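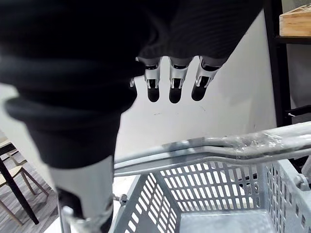
3 购物篮的启用与日常使用

本节适用于 Grulora 系列手提购物篮，供门店在新篮上架、日常清洁和更换配件时参照。篮体为灰色塑料，四壁带网格状长方形小孔，上方配两根可放平的金属提手。新篮的提手上可能裹有透明塑料膜，投入使用前须除去。

3.1 除去提手上的保护膜

1. 将篮子放在平整的地面或台面上，篮口朝上。
2. 把两根提手放平，找到塑料膜的接头。接头一般在缠绕处的外侧。
3. 用手指挑起接头，沿缠绕的反方向慢慢拉开。
4. 膜缠得过紧时，可用圆头剪刀从膜与提手之间的空隙剪开。
5. 检查提手两端，把夹在转轴处的碎膜取净。
6. 将拆下的膜收入可回收物袋。

注意：不要用美工刀在提手上直接划膜。刀痕会损伤表面，日后容易生锈，也会刮手。

说明：暂不投入使用的篮子请保留保护膜，连同篮子一起存放在干燥处。

3.2 检查篮体

1. 目视检查四壁和篮底，孔边不应有毛刺或裂纹。
2. 双手轻压相对的两壁，松手后应恢复原状。
3. 将两根提手分别竖起、放平各 5 次，转动应顺畅，不应卡在半途。
4. 提手中段允许有轻微弧度。若两根提手弯曲程度明显不同，应停用并更换。
5. 检查合格后，在篮底外侧贴上门店编号标签。

3.3 叠放

1. 叠放前清空篮内物品，包括小票和价签。
2. 将两根提手向两侧翻开，贴住篮沿。
3. 对齐篮口方向，逐个放入，不要用力下压。
4. 入口处的叠放高度以顾客弯腰即可取到为宜，约一米。使用 Cudatier 篮架时，以架上的红线为限。

小心：搬运叠好的篮子时应托住最下面一只的底部。只提最上面的提手，下面的篮子可能脱落砸脚。

3.4 装物

较重的瓶装、罐装商品放在篮底，易碎品和面包放在上层。细长物品不要从侧壁小孔中穿出。提起时同时握住两根提手，单握一根会使篮体侧倾。儿童不得坐入篮内。

3.5 清洁

1. 用软毛刷刷去孔内的灰尘和菜叶。
2. 将中性清洁剂按瓶身标注比例兑入温水，擦洗内外壁和篮底。
3. 用清水冲净，倒扣沥水。
4. 用干布擦干提手，转轴处多擦一遍。
5. 完全晾干后再叠放。

营业期间建议每周至少清洁 2 次。生鲜区使用的篮子应每日清洁。

注意：不要使用钢丝球或含氯漂白剂，也不要将篮子放在暖气旁烘干。

3.6 更换提手

提手变形、锈蚀或转轴松脱时，应成对更换。订购时请注明配件号 2,003，并附上篮底的门店编号。更换步骤见随配件附带的 Softić 安装单。旧提手拆下后单独存放，不要与新件混装。

本节修订日期：2022年9月4日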